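Grenum Group Teaches Robot to Open Furniture From Hand-Held Recordings

Sunday, August 19, 2018

A research group at Grenum has reported that a two-armed robot can learn to open and close household furniture from recordings made by people, with no robot present during the recording. The work was done together with the company Sondilix and was presented to visitors at the Usley laboratory last week.

In most earlier projects of the group, an operator moved the robot from a distance with a controller. The method is slow, and the operator needs long practice before the motion becomes smooth. In the new method, a person carries one gripper in each hand and does the task directly. A camera on the gripper records what is in front of the fingers, and the path of each hand is calculated afterwards. The robot has grippers of the same shape, so the recorded motion can be given to it with only small changes.

"We wanted that the person feels the furniture," said Joon-young Byun, who leads the project. "When a drawer is heavy or it sticks a little, your arm knows this immediately and you pull in a different way. With the controller we lost this information completely."

The group chose drawers for the first study because they look simple but give many failures. The front panel must be held firmly, but the pull has to follow the direction of the rails. If the robot pulls a few degrees to the side, the drawer stops halfway, and the fingers slip off the panel. Cabinet doors were added later, in the second part of the study.

According to the report, the robot opened the drawer in 61 of the trials counted for the final table, on desks that were not used in the recordings. Failures are listed separately and divided into 2 types — a wrong first grip, and a loss of grip during the pull. The first type was more common. Ha-neul Han, who wrote the software for the hand paths, said that it appeared mostly with panels which have a rounded upper edge, where the fingers closed too high.

The most useful result, in the opinion of the authors, concerns the places where the recordings are made. Training on one desk in many rooms gave better behavior than training on many desks in one room. The group explains this with light and background. A model that has seen only one quiet room becomes confused when people walk behind the desk or when the lamps are different. For this reason the later recordings were made in open spaces during normal working hours, and the people there were asked to continue with their own tasks.

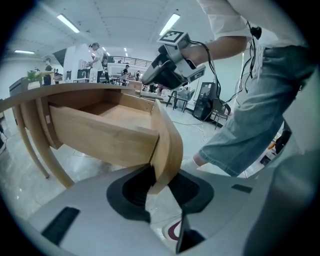

Recording a new task takes up to four hours, including the time for setting up the markers and checking the paths. Han said that the checking is still the weak point. When both hands come close together, one can hide the other, and the calculated path may jump. Such recordings are now removed by hand, and she hopes to make this step automatic before December.

The group has not yet tested drawers with things inside, and the report does not give results for locked or broken furniture. Both arms were used in only three of the tasks. Byun said that tasks where one hand holds the furniture and the other takes something out will come next, together with the Jang workshop, which will supply the desks.

The report and a part of the recordings can be requested from the Usley laboratory. Sondilix has not said if it plans to sell the grippers.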